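Print this page | E-mail to a friend | 14 comments

A GOOD WHITE TABLE

I'd been meaning to get over to see Soledad Alcantara ever since Rochelle Whitfield told me about her tables. Rochelle manages a shared office and has strong feelings about furniture (you should hear her on coat stands!), so when she said there was a woman who'd fitted out 40 workplaces and still answered her own phone, I rang that same afternoon.

We met in July, in a canteen with very loud plates. Soledad had brought a folder, two samples of tabletop and a bag of cherries, and she started talking before I'd found my pen.

"People spend weeks on the chairs," she said. "Weeks! They sit in them, they bounce, they send me links. And then they say oh, and some tables."

Her own firm is called Nilis, and it's her and Alaric Lindqvist and a van. Alaric does the measuring. She does the arguing, mostly over white gloss, which she loves and he can't stand.

"He wants everything matt. He says gloss shows the lights, and I say yes, it shows the lights, that's why the room feels bigger. You put a matt grey top in an office and by four o'clock in winter it's like eating your lunch off a pavement."

I said I'd have thought it would drive people mad, all that glare. She gave me a look and ate a cherry.

"Some people. Then you turn your chair a bit. With a round table you can do that, you see, you just shuffle along until it suits you."

Round is the other thing she's firm on. She told me a long story about a client at Sternness who'd ordered a rectangular table for 1,000 euros more than the round one and then wanted it swapped, and how Alaric had to take a door off to get it out again. I won't give you all of it. The door is fine now.

White gloss top, grey mesh chairs, a busy room beyond.
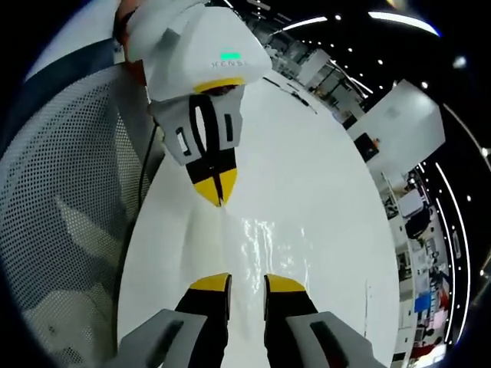
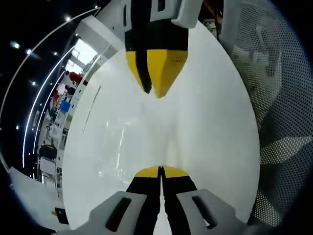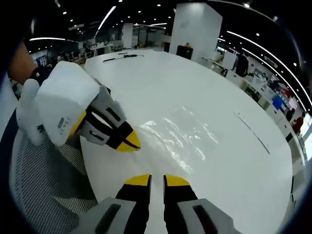 I asked her about scratches, since my own kitchen table looks as if somebody's been skating on it. She laughed and pulled out one of her samples, which she's had in the bottom of her bag with her keys for years.

"Look at it! It's terrible. And if I hold it like this, flat, you can't see a thing." She tipped it back and forth under the canteen lights, and she was right, the marks came and went. "A table in a working room is going to get scratched. If you want one that doesn't, put it in the hall with a vase on it."

Her cleaning advice is short. Warm water, a drop of washing-up liquid, a soft cloth, then a dry one. No scouring powder, ever, and none of those spray polishes either, which leave a smear you'll be chasing for a month. Sosina Weldu, who looks after the rooms at Loditz and joined us halfway through the cherries, disagreed about the dry cloth. She leaves hers to dry by itself. They went back and forth over this for quite some time and I got up and bought us all a coffee.

On chairs Soledad was kinder than I'd expected. She likes mesh backs, the grey sort with the tiny holes, and thinks they sit nicely next to white without shouting.

"You can hoover them, that's my main thing. Little brush on the end, up and down, finished. With the padded ones you never really know what's in there."

"Crumbs," said Sosina.

"Crumbs, yes. Fifty chairs' worth of crumbs, at that place with the biscuits."

Before I left I asked what she'd change if she could go back to her first job and do it again. She thought for a while, and I expected something about colour. She said cables. She'd have sorted out where the cables go before a single table went in, and she'd have made Alaric draw it on the floor in chalk. He does that now, apparently, in blue. She wrote the name of the cloths she likes on the back of my notebook and then took the last of the cherries with her.

Share this: 50 shares | 14 comments | Read 3,621 times

Contact us | Copyright, all rights reserved | Back to top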